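## 3. Laying Out and Cutting Your First Panels

Last updated April 25, 2022

By now you've got the Stollow pattern printed and the fabric washed, so let's get to the part I like best. I've sewn seat covers for years, and I still slow down here. Fabric is pricey and scissors don't have an undo button!

**Before you start:** you'll need the seven paper pieces from section 2, a washable marker, pins, and a tape measure (a soft one, the metal kind drives me nuts on curves).

1. Press the fabric flat. Use steam on cotton canvas, but go easy on anything with a coating - I scorched a nice piece of green stuff that way last November.

2. Find the straight grain. Pull one loose thread near the cut end and follow the line it leaves. I work on a big surface with a taped grid, so I just line the selvage up with one of the tape lines and check it again at the far end.
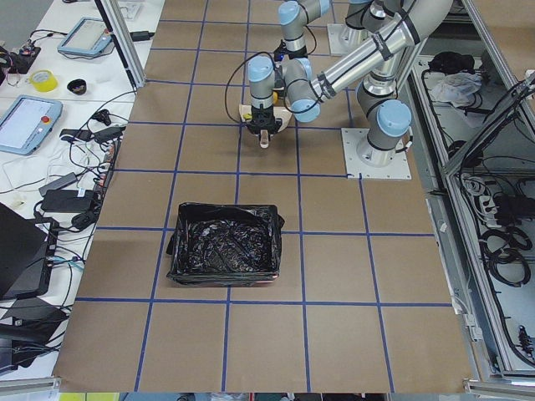
3. Lay the seat top first, then the two side strips. The seat top hogs the most room, and everything else can be shuffled into what's left. If you bought the 2000 mm length, you'll have enough over for a spare strip.

4. Measure from the grain arrow to the selvage at both ends of each piece. The two numbers should match. If they don't, nudge the paper and measure again before you pin.

> **Note:** The long side strip is 883 mm in the printed pattern. If yours came out shorter, your printer shrank the page. Go back and print at 100 percent.

5. Mark the notches and the center line with the washable marker. Press lightly. If you lay out your own grid with painter's tape, swap any strip that gets ragged, or you'll end up measuring to a fuzzy edge.

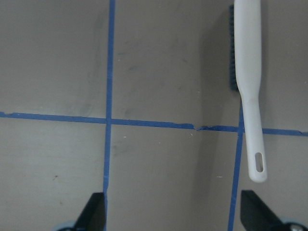
6. Pin inside the seam line and cut with long strokes. Keep the fabric down on the surface and walk around it if you have to. I do a lot of walking.

> **Caution:** Don't cut the zipper slot yet. It looks like it wants to be cut, I know, but leave it until the lining is basted in (section 5).

7. Stack the pieces with their paper still pinned on. Nour Shboul tested this section for me with a thicker Virkano canvas and added an extra 2 mm at the curved corners. I'd copy her if your fabric is stiff.

Got leftover scraps? Hang on to the bigger ones. We'll use them to test stitch length in the next section, and I'd much rather you mess up a scrap than a side strip.
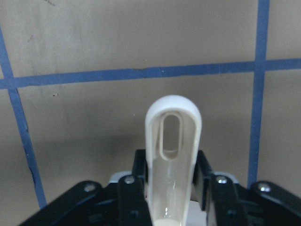 *White plastic piece with an oval slot and a rounded top.*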